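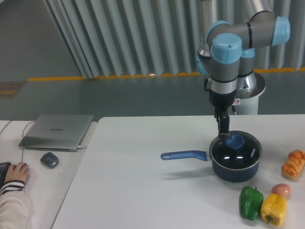 Gripper at the blue knob of a lidded saucepan

How to Wake Up a Sports Car After Winter Storage

Every March I get the same itch. The salt is finally washed off the road outside my place in Baten, somebody drives past with the top down, and I'm out in the garage in my slippers pulling the cover off the coupe. If you've got something low and fun that's been sleeping since fall, you know the feeling! And you probably also know how tempting it is to just hop in, hit the starter and go.

Please don't. Give it one unhurried morning instead. I've done this wrong enough times (one dead battery, one very smelly cabin, one brake that stuck itself to a rotor) to have a routine now, and it's all stuff you can do on a garage floor with ordinary tools.
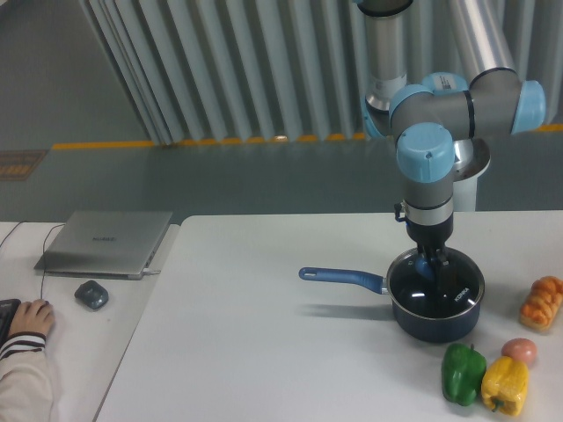 Ayanda Nkosi
Contributing Writer, Garage & Road

What you'll want nearby

A flashlight, a tire gauge, a small compressor or a decent foot pump, a multimeter, a torque wrench, clean rags, and your owner's manual. I keep mine in a plastic bag with the spare fuses and it still looks like it's been through a war. You'll also want some cardboard and a notepad. I write the odometer reading down every spring, and last year's page says I put on 601 miles the whole season, so I'm hardly one to lecture anybody about getting out and driving.

Step 1: Look before you touch

Take the cover off slowly, folding it toward the middle so the dust stays inside it. Then get down low with the flashlight and check the floor under the car before you roll it anywhere. A fresh drip is much easier to trace while it's still sitting right below the place it came from. I slide cardboard under the engine in the fall, and in spring I pull it out and have a look. Engine oil is brown or black, coolant is usually some bright color and smells a little sweet, and brake fluid is thin and kind of yellowish. Anything more than a spot or two deserves an answer before you start the engine.

Next, mice. Oh, the mice. Open the hood and check the top of the engine, around the battery, and inside the air filter box. Yes, really open the filter box. Two springs ago mine had a nest in it made from what used to be my garage broom. Look in the trunk and under the seats too, and pull out anything you stuffed in the tailpipe or the intake back in the fall. (If you did that, I hope you left yourself a note on the steering wheel. I use bright tape.)

Step 2: Battery

I leave mine on an Urkov maintainer all winter, clipped on with the hood resting on its safety catch. In spring I unplug it, wait a couple of hours, and put the multimeter across the terminals. For an ordinary lead-acid battery you'd like to see 12.6 volts or a bit better. If it's down near 12, charge it fully and test it again later. If it won't hold, it's time for a new one, and I'd rather find that out at home than at the gas station.

While you're there, wiggle the clamps. They shouldn't move. White or green fuzz on the posts comes off with baking soda, water and an old toothbrush, but take the cables off first, negative before positive, and put them back the other way around. Wear glasses and gloves for this bit.

One more thing if your car is on the newer side: some of them want a window reset or a radio code after the battery's been disconnected. Check your manual first. I spent an entire evening once with a window that would only go down.

Step 3: Tires

They'll be low. They're always low. Pump them up to the number on the sticker in the door jamb, and do it cold, before the car has moved. Then look at the sidewalls for cracks and at the tread for anything that worked its way in last season. Check the date code while you're down there, it's the four digits at the end of the DOT number, week then year. Low-mileage cars get old tires with beautiful tread, and the tread will fool you every single time. Mine looked brand new right up until the guy at Salazar Tire read the code out loud to me and raised one eyebrow.

A little thumping for the first few miles is normal if the car sat in one spot. Flat spots usually roll out as the rubber warms up. If the shake is still there after a good half hour of driving, have the wheels looked at.

If you had the wheels off over the winter, torque the lugs now. The spec on mine is 74 foot-pounds, and yours will almost certainly be different, so please go look it up.

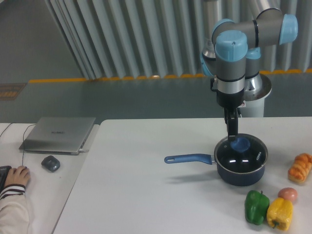

HOW-TO: STORAGE & CARE

Step 4: Fluids

Check the oil level, the coolant in the overflow tank (engine cold, cap on, just read the side of the tank), the brake fluid and the washer fluid. I change my oil in the fall before the car goes to bed, so in spring I only check it. If you put it away on old oil, I'd change it early in the season.

Brake fluid soaks up moisture over time, and 2 years is as long as I let it go. Check your own manual for the interval. If you can't remember when it was last done, well, there's your answer.

Fuel is where folks argue. I fill the tank and add stabilizer in the fall, and I've never had trouble. If yours sat nearly empty with nothing added, top it up with fresh gas before you go anywhere far.

Step 5: The first start

Roll the garage door all the way up. If there's any fuel smell, stop right there and find it.

Turn the key to the on position and wait a few seconds so the pump can build pressure, then start it. It might be grumpy! A bit of ticking from the top of the engine is pretty common and should fade quickly as the oil gets where it's going. Watch the oil pressure light. It should go out almost right away, and if it doesn't, shut the engine off.

Don't rev it, and don't let it sit there idling forever either. I give it a minute or so, walk around the back, look underneath again with the flashlight, and then get moving gently.

Step 6: Brakes and the first drive

Press the pedal before you roll. It should be firm and stay up. Then creep forward and brake, a few times, right in the driveway. The scraping noise is surface rust coming off the rotors, and it should clean up after a handful of easy stops. If the car pulls hard to one side, or one wheel is a lot warmer than the others when you get home, something's sticking. Don't put your hand on the rotor to find out, just hold it near the wheel.

My first drive is always the same loop, out to Sara Lake and back, with nothing faster than a county road. Keep the revs low until the oil is properly warm, and remember that the water gauge gets there well before the oil does. And go easy on the tires. Cold summer rubber on a chilly road has very little grip, and there's still grit in the corners at that time of year.

When you're back, park over a clean piece of cardboard and check it the next morning. I also go over tire pressures again after 3 days, just in case there's a slow leak I missed.

Before you head out

Look at your registration, your inspection sticker and your insurance. If you dropped down to storage coverage for the winter, call and switch it back before the car touches the street. I've got that one written on the bright tape too, right under "TAILPIPE."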